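January
By Aurel Sandu

Bernd Frerichs has spent 1,454 evenings, by his wife's count, on Perkeck, the pair of hand-held grippers he builds in a shared workshop. "She rounds down," he says.

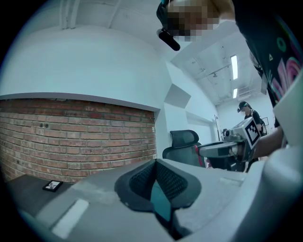
Teal down the middle, black mesh or texture on either side.

The pads took five tries. "Version one couldn't hold a sock - or wouldn't." 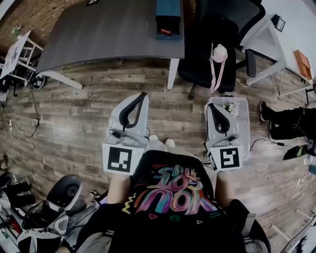
The markers went on last, he says. "I glued the first one on sideways and blamed the software for a month."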